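**Cloth drawstring vs. fold-over bags for the drinks counter**

Long white table, second white table butted to its left, two glass-door coolers behind.
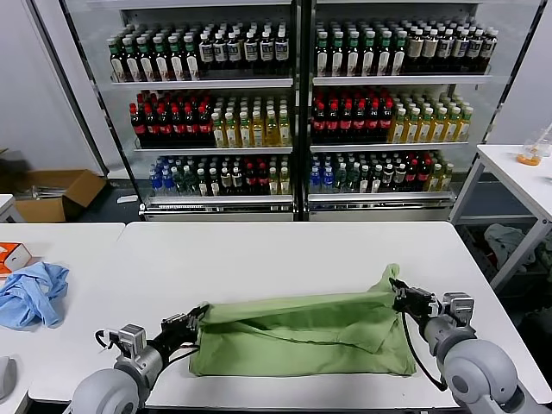 ### Replies

**clurkwood_stock** - 10 July 2022

Looking to standardize on one bag for the Pumcombe counter. The candidate is the olive-green cloth one. We bought 200 in May. Packing is bottles only, 6 to a bag. My complaint is the mouth: the top edge folds over on itself and leaves a narrow opening, so every bag has to be spread before the first bottle goes in.

**seam_allowance**

Fabric is too soft for that use. Stiffen the rim with a strip of webbing or buy something with a flat base.

**katovham2**

Disagree. Webbing adds bulk and the bags stop stacking. Lift one top corner, get the seam open, then put the first bottle in at that end. Its weight holds the mouth for the rest.

**seam_allowance**

Works for one bag. He has 200.

**clurkwood_stock**

Total order for the season is 1,639 bottles, so 302 were never going to fit in the first run anyway. Sewing is out. I don't have a machine.

**tare_weight**

Press the creases out before use. The wrinkles in that flap run diagonally, which looks to me like bags stored folded corner to corner. Store them flat and half the problem goes away.

**katovham2**

Maybe. Fabric creases in a stack too.

**tare_weight**

Less. Also clear the blue cloth and the orange-and-white box off the left table. Filled bags could go there.

**clurkwood_stock**

The cloth stays, it's for wiping bottles. The box can move. Will try flat storage for a week with the Türkmen order and post times per bag.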